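Atdale Open Day, Bin Picking Station: README

Recordings and notes from the bin picking station at the Atdale open day in July

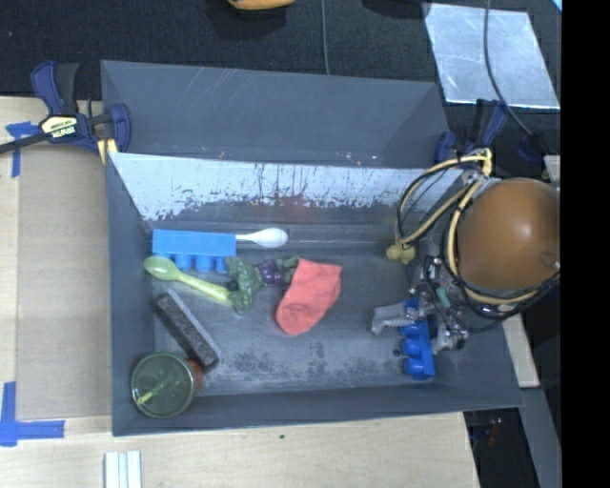

The station ran for the full afternoon and was open to anyone who walked up. Visitors could watch, ask for a particular object, or rearrange the bin between runs. This folder holds everything recorded at the station, plus the operator notes. It doesn't cover the Vindwood mobile base demo or the talks upstairs.

Maintainer: Gopinath Palaniappan
Project: Grullska
Status: complete, no further uploads planned

What was shown

A robotic hand works over a gray bin clamped to a wooden table. The objects are a mix of toys and small household things: blue pegged blocks, spoons, toy broccoli and grapes, a translucent green cup, and a coral-red cloth item. Each run starts with the objects spread by hand and ends when the operator calls it. A fixed camera covers the workspace.

Visitors asked most often for the grapes. The spoons got the most discussion, and several people wanted to know why a flat thin handle should be harder than a block. The short answer given on the day was that there is very little to get a finger under.

Contents

runs/ one subfolder per run, 24 in total
attempts.csv one line per grasp attempt, 487 lines
notes/ operator notes, typed up afterward
objects.txt the object list with the short names used in attempts.csv

Columns in attempts.csv

run: run number, starting at 1
attempt: attempt number within the run
object: short name from objects.txt
requested: yes if a visitor asked for the object, otherwise no
result: held, dropped, missed or stopped
comment: free text, often blank

"Stopped" means the operator ended the attempt, usually to let someone move an object. It should not be read as a failure. "Held" means the object was lifted clear of the bin floor and kept there until the operator released it.

Known problems

Run 7 has no operator notes. The video is fine.

The two blue pegged blocks share one short name in the early runs. From run 16 on they are listed separately as peg_a and peg_b. We haven't gone back to fix the earlier lines.

Comments were typed by two people with different habits. One wrote "slip" for what the other wrote as "slide".

Lighting changes through the afternoon as the blinds were opened and closed.

Suggested use

Good for teaching, for checking a loader, or for looking at how people choose objects when given a free pick. It was not set up as a benchmark, and the object layouts were never repeated. For controlled runs with fixed layouts, use the Shetty set.

Privacy

Visitor names were not collected. Audio was removed from all files before upload.

Questions and corrections go to the maintainer through the Grullska project page. Please include the run number and the attempt number.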